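Search this site... Search

Diria Neighborhood Fund: Grantee Updates

Medrano Street Community Orchard, progress report, 14th March

Hi Guadalupe, and hi to everyone at the fund! I promised you a proper update once the winter jobs were behind us, so I've made a cup of tea and I'm going to try to get it all down in one go.

First, the money. You gave us 4,000 for the year and we've spent 2,000 of it so far, nearly all on trees, stakes, mulch and the new water line. The receipts are in the folder I sent over (the one from Clodport Nursery is a bit smudged, but the total is readable).

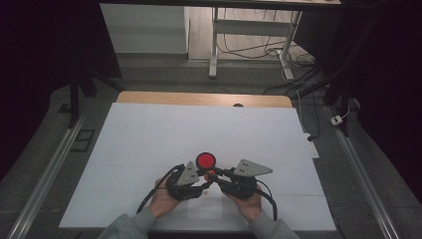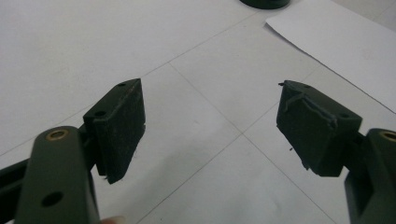
The big news is that we have trees in the ground. We planted 14 of them along the south fence, mostly apples, with a few plums and one very hopeful fig that Fulgencio Varela talked me into. I had my doubts about a fig up here, but he's grown one against his garage wall for years and he brings me jam from it, so I gave in. We'll wrap it when the nights get cold again.

The water line took longer than I told you it would. The city wanted a different kind of backflow valve from the one in our plan, and then the right one was out of stock, and then it rained and the trench filled up. Heriberto Bautista ended up digging the last stretch twice. It's connected now and passed inspection on the first try, and the two taps are where we said they'd be. The valve and the permit came to 556 together, more than we'd budgeted, so I'd like to move a little over from the signs line to cover the gap. Could you let me know if that needs a form?

Pruning workshops have been a lovely surprise. We had planned on one and ran three — people kept asking! Higinio Huerta taught all of them, and the last group stayed so long that we were sweeping up twigs by flashlight. A couple of folks from Flarnach Avenue have asked if he'd come look at the old pear trees behind their building. That's outside the grant, I know, but I'm happy it's happening.

What hasn't gone so well is the compost. The bins are built, but we keep getting kitchen bags with plastic in them, and I've spent more mornings than I'd like picking out bread ties. I'm going to try a lid with a lock and a short list of what can go in, in English and Spanish. I'm also still waiting on a soil test for the north corner, where the old shed used to be. Until I see it we're leaving that part in clover, so the berry bed will have to wait for fall planting.

Between now and September I want to get the benches in, finish the signs (smaller ones, if you okay the change) and set up a summer watering schedule. Heriberto Serrano has said he'll take July, when I'm away visiting my sister.

Come by whenever you like. The plums are just starting to bud, and the gate code is the same as before.

Contact us | Copyright Diria Neighborhood Fund | Back to top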